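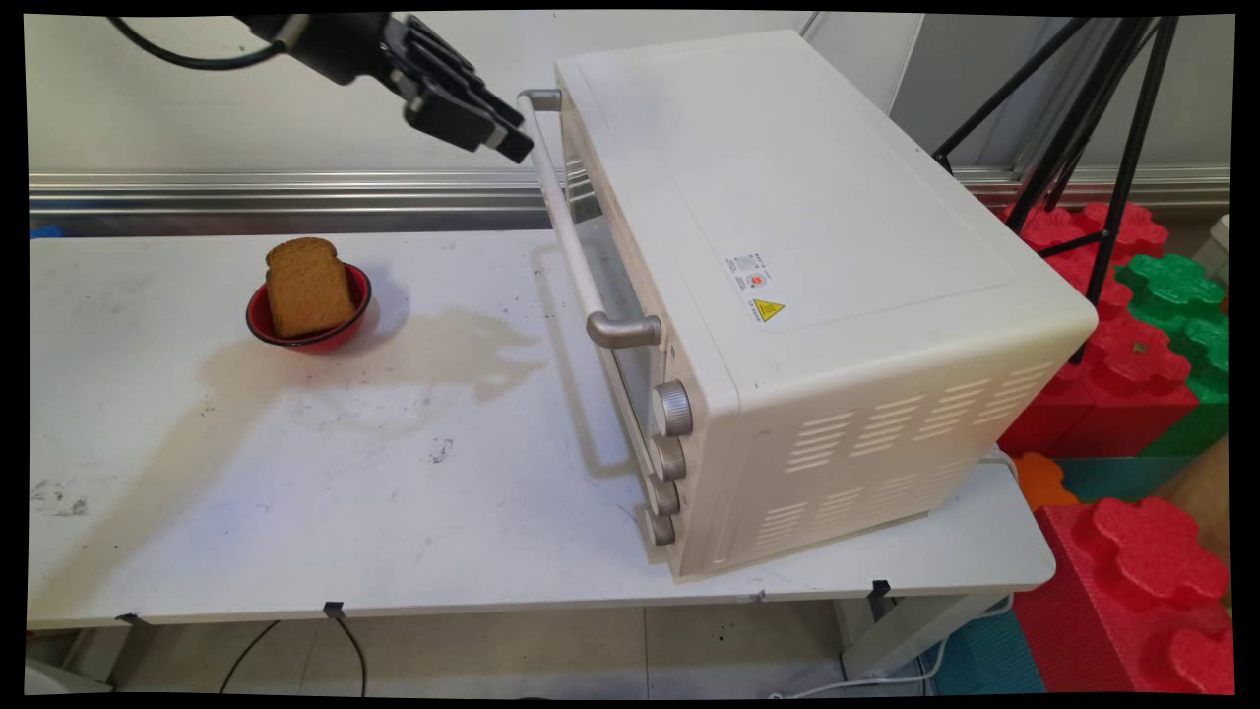
Last updated: May 20, 2019

So we signed! I know, I know, I said in April that we were going to sit on our hands until the fall and keep renting, and then Rhona Buchanan (our agent, saint, very fast driver) called me at work and said there was a two-bedroom coming up at Skolau Court and did I want to see it before the sign went out. I ate my sandwich in the car.

If you've been reading for a while you know we had already looked at 18 places. There was the one with the carpet in the bathroom, and the one on Peron Street that I loved and Jin-sol hated, and the one where the second bedroom turned out to be a closet with ambitions. I was getting pretty tired of taking my shoes off in other people's hallways.

Skolau Court is a plain brick building from the seventies, 25 units, three floors, no elevator. Ours is on the second floor at the back. It looks out over the parking lot and then a row of big maples, and the bedroom gets the morning sun, which Jin-sol says is a minus and I say is free coffee. The kitchen is small. Really small! The floors are good, though, and there's a proper pantry with a door that shuts, and the water pressure in the shower made me say a word out loud in front of the seller.

Money stuff, for those who asked in the comments. I'm not going to put the price up here (hi, Mom) but we came in under the asking price and they met us partway. The seller also gave us a credit of $2250 at closing for the water heater, after our inspector wrote two whole paragraphs about it. Get the inspection, please. We had a friend tell us to skip it to make our offer look stronger and I'm so glad Jin-sol Kang is a stubborn person who reads things.

The other thing I'd tell anybody buying a condo is to ask for the minutes from the owners' meetings. They sent us a fat folder of them and I sat on the couch with a highlighter and read every page. I now know more than I should about the bike room fight. But I also found out the roof was redone three years ago and paid for, and that the monthly fee has only gone up once since then. The building on Peron Street wouldn't send us theirs at all, and looking back, that should have told me something.

We move in 13 days after closing, so there's a little gap to paint. I want the bedroom a sort of dusty green. Jin-sol wants white, "like a normal wall." We have six sample squares taped up in the rental right now and I keep moving them when he's asleep.

Still to do: call the movers back, get a quote from the window people, figure out whether the sofa makes the turn on the stairs (I measured it twice and got two answers), and find out who to see about a second parking tag. If any of you have moved a sofa up a narrow staircase with a landing, tell me how, I'm begging.

More when we have keys. I'll do a proper post with the floor plan, since a few of you like those as much as I do.

Search this blog
Go

Contact | © 2019 | Back to top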